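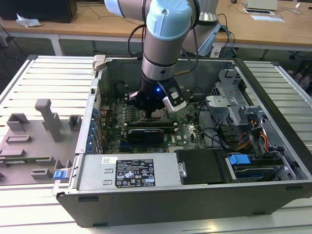
About Rimness

Rimness tests robot grippers, arms and wrist cameras for companies that take electronics apart. We are a small shop with two test cells. Customers send us hardware, we run it on real desktop computers, and they get a report with every attempt in it, good or bad.

Chak-lun Liu started the company after several years of repairing PCs. He still writes most of the test plans.

Last year we logged 2,364 attempts. The longest single job was 338 of them, for Fusurby, on memory modules alone. 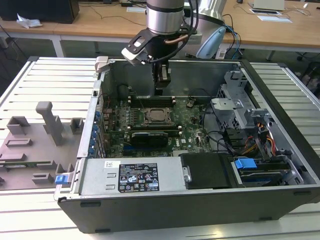 What we compare

Finger shape, grip force, cable routing, and how well a controller recovers from a missed pick. We also check how a camera copes with glare off bare metal - a common cause of trouble.

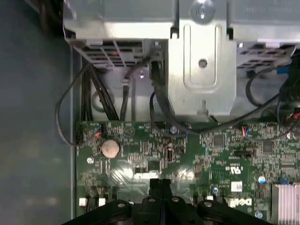 Do you sell grippers?

We only test them. If you want to buy one, we can pass your name to the maker.

How a test runs

Each gripper gets 10 practice tries before we start logging. The tower goes in the same position every time, and the operator follows a written order of parts.

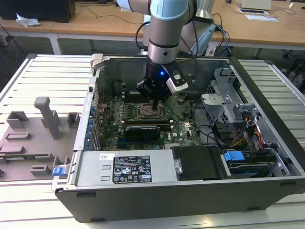 Our reports are written for the people who will run the cell. Bekus and Ngau both asked for notes on reach, so we now put them on page one. A tower on its side has a drive cage standing up on the right and the power supply across the front, and a gripper with a camera module on its side needs room to get past both. We list the clearances for each part.

Recent items
Parallel fingers and coin-cell batteries
Wrist camera mounts: May results
Sending us your controller
Contact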